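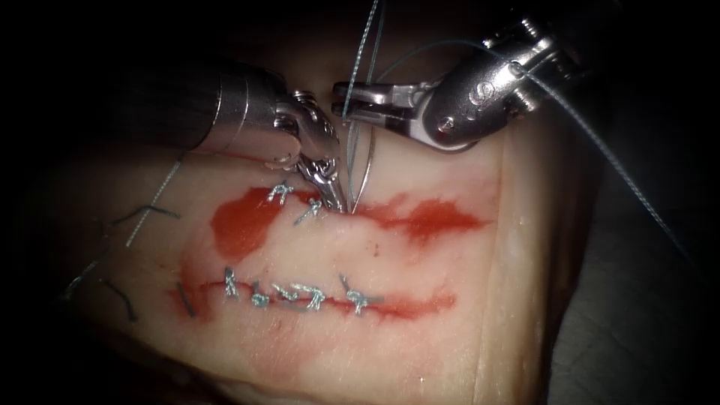

Minthorpe Suture Set, data card

Minthorpe is a collection of teleoperated suturing recordings for training and testing policies that imitate a human operator. It covers one task only, the interrupted stitch on a tissue block, from picking up the needle to trimming the tails. A single recording usually begins partway through a block, with earlier stitches already in place. In the still at the top of this card the lower cut carries five tied stitches and the upper one has two, with the needle entering for the next. Models trained on clean blocks did badly on views like this, so we kept every stage of a block in the set.

Contents

The release holds 2568 episodes. One episode is one stitch attempt. Of these, 2000 are in the training split and the rest are divided between validation and test. The split is made by block, so stitches from the same block never appear on both sides.

Each episode folder contains:

- video from the fixed workspace camera
- joint positions and jaw angles for both instruments
- operator hand controller readings
- a label file with phase boundaries and the outcome

Video and joint readings share one clock. If a video frame was dropped during recording, its row in the timing file is marked and the joint readings are left as they were.

How it was collected

Recording took place at two sites, Allis and Estrella. Both used the same block supplier and the same written protocol. Operators had 37 practice stitches before anything was kept. They worked in sessions of 40 minutes with a break between sessions, and could stop early.

Operators were told to work at their normal pace. They were free to choose which cut to start on and in which direction to move along it. Most went left to right. Spacing between stitches was left to the operator, and it varies a good deal from person to person.

Suture color and lighting were not held constant. Allis used a darker surround than Estrella, and shadows from the instruments are stronger in its recordings.

Labels

Phases are: approach, grasp, insert, pull through, tie, cut. The insert phase begins at first contact between needle tip and tissue. It ends when the tip can be grasped on the exit side. Regrasping the needle during insertion does not start a new phase.

Outcome is one of complete, abandoned, or repeated. Repeated means the operator took the needle out and tried again inside the same episode. We kept these on purpose. They make up a small share of the set, and a loader flag (skip_repeated) leaves them out.

Every label file was checked by a second annotator. Disagreements were settled by watching the video together.

Known problems

- Loose suture ends on the block are sometimes picked up by thread trackers as the working strand.
- The needle tip is often hidden by the jaws during insertion. There is no ground truth for its position.
- Red coloring on the cuts is uneven and should not be read as a sign of stitch quality.
- Left-handed operators are few, and all of them recorded at Estrella.
- A handful of early Allis episodes have a late start to the controller log. They are listed in late_start.txt.

Intended use

Research on imitation learning, phase recognition and instrument tracking. The set contains no patient data. It is not suitable for judging the skill of individual operators, and nothing trained on it should be used in clinical work.

Loading

The Kesham loader reads the folders directly. Point it at the root directory and pass the split name. Joint readings come back in radians and times in seconds from the start of the episode. Version 2 of the label format is required; older files can be converted with the script in the tools folder.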